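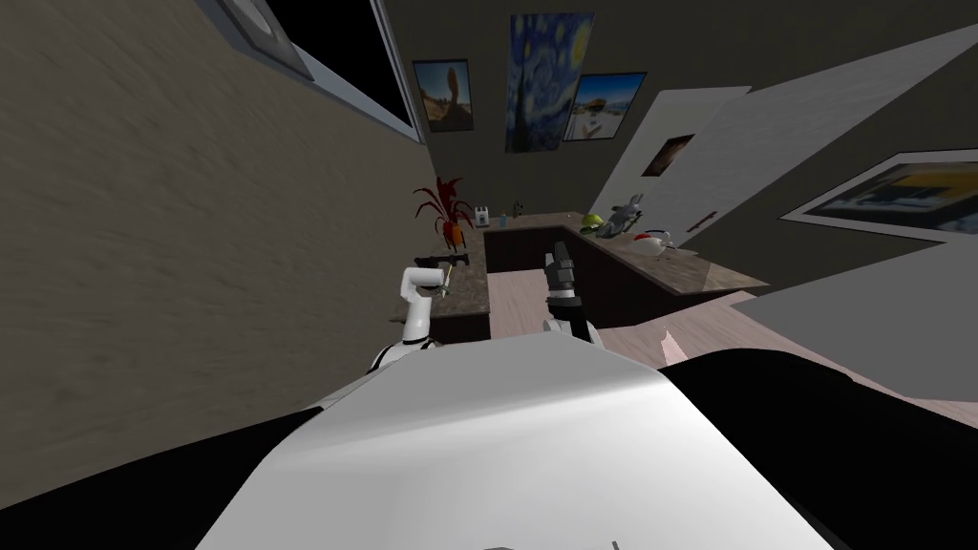 By Tamunoemi Balogun, Geltix press desk

Home | News | Products | Careers | Contact

CLURKMONT, May - Geltix today opened up Olaniyan, its remote teaching kit for home robots, to outside labs. Same software our own team has used since the winter. Free for schools, paid for everybody else.

How it works: a person puts on a headset, picks up two hand controllers and drives both arms through a chore in a simulated kitchen. Olaniyan records every move. Do it enough times and there is a set of demos a robot can learn from. First release has 400 demos over 74 chores, made by operators at the Clurkmont office and at our partner Filthorpe. Of those, 373 passed review and ship with full notes. The other 27 are included too, marked as rejects, becuase a few labs asked for them.

"We had new people driving both arms before lunch," said Soon-im Jin, head of operator training. "Fine wrist work takes longer. A week maybe."
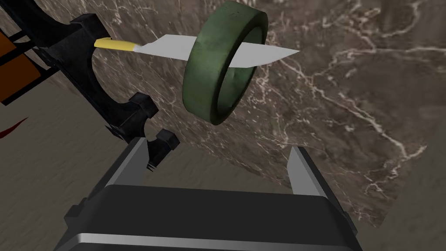
Training time was the big cost for us last year, and most of it went on grip. New operators squeeze too early or come in at a bad angle. So the lessons start with wide-open fingers and slow approaches, on things with awkward shapes: a thick green ring, a kitchen knife with a yellow handle. Operators repeat each one untill the reviewer signs off, then move to two-arm work. Lesson plans are in the download.

Pricing for companies starts at 100 dollars a seat per month. Headset not included. Sign-ups open at 9 a.m. Demo calls can be booked through the press desk, short ones only this month please.

Press contact: Soon-im Jin or Tamunoemi Balogun, Geltix press desk, Clurkmont | Copyright Geltix. All rights reserved. | Back to top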